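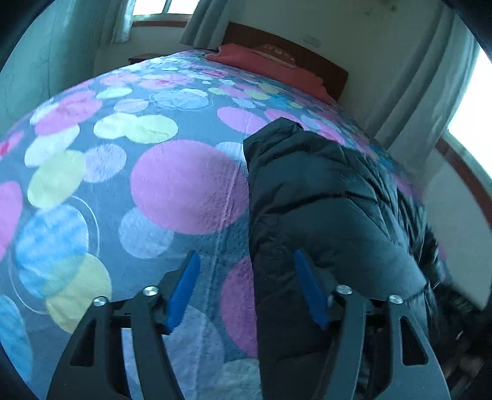
Istden Handheld Gripper Kit

Home | Products | Robotics | Handheld devices | Talk

Reading time: 4 min

The Istden Handheld Gripper Kit is a hand-operated gripping tool sold for recording how people handle household objects. It is made by Quezada, a supplier of robot training equipment, and is offered together with a recording service named Gotside. The kit is intended for work in furnished rooms, where a robot would later be expected to perform the same tasks. Its two curved black fingers carry blue ribbed pads, and a typical clothing session places them over a bed on which an item such as a black puffy jacket has been laid across a patterned bedspread. The person holding the tool performs the task by hand, and the camera on the tool records it from just behind the fingers.

Description

The kit consists of the gripper, a camera mount, a charging base, and a padded case. The pads are ribbed to improve their hold on cloth, and the manufacturer recommends replacing them when the ribs become smooth. Replacement pads are sold in packs of 8. The fingers are held in place with round silver screws, and the maintenance guide asks users to check these before each session.

Quezada sells the kit in two versions. The standard version is supplied with a single gripper and is meant for tasks that can be done with one hand. The paired version contains two grippers with matched cameras and is meant for folding, hanging, and other work in which cloth must be held at more than one point. Both versions use the same pads and the same charging base.

The camera uses a wide lens. This allows the fingers, the object, and much of the surrounding room to be recorded together, although straight edges such as window trim and headboards may look bent or slanted toward the sides of the picture. Bright windows can also lose detail. The maintenance guide advises users to leave curtains as they would normally be kept, on the grounds that a robot working in a home will meet the same conditions.

Clothing tasks

Clothing is one of four task groups covered by the kit's printed handbook, the others being tableware, containers, and small tools. The handbook treats padded outerwear as the hardest class of garment in the group. A down jacket changes shape when it is pressed, its surface is often slippery, and a dark color gives the camera few marks to follow. Hoods and collars add further difficulty, as they can be mistaken for sleeves when the garment is bunched.

The handbook recommends approaching such garments from above with the fingers open and closing them on a fold of loose fabric. It advises against gripping at a seam, where the padding is thinner and the cloth may pucker. Patterned bedding is permitted and in some sessions preferred -- a bold print behind a plain garment helps to mark where one ends and the other begins.

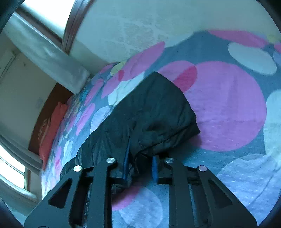
Operators are asked to work at an even pace and to keep the fingertips in view while they close. A session on a single garment is limited to 24 attempts, after which the handbook calls for a different garment or a different room. Attempts in which the cloth slips from the pads are to be kept and labeled, not deleted.

Recording service

Gotside is sold by subscription and stores the recordings made with the kit. Each recording is sorted by task group and room type, and customers may mark a session as private or release it to a shared library. A trial period is included with both versions of the kit. Recordings can be exported for use with other software, but the labels added through Gotside are kept only in the product's own file format.

Reception

A review in the trade newsletter Tisten, published on August 3, 2023, rated the kit favorably for its light weight and for the hold of the pads on slippery fabric. The reviewer found the standard version poorly suited to large garments and advised laundry and clothing projects to buy the paired version from the start. The review also criticized the charging base -- which does not show when charging is complete -- and the price of replacement pads. Quezada announced a revised base in November of the same year.

Shares: 24 | Comments: 2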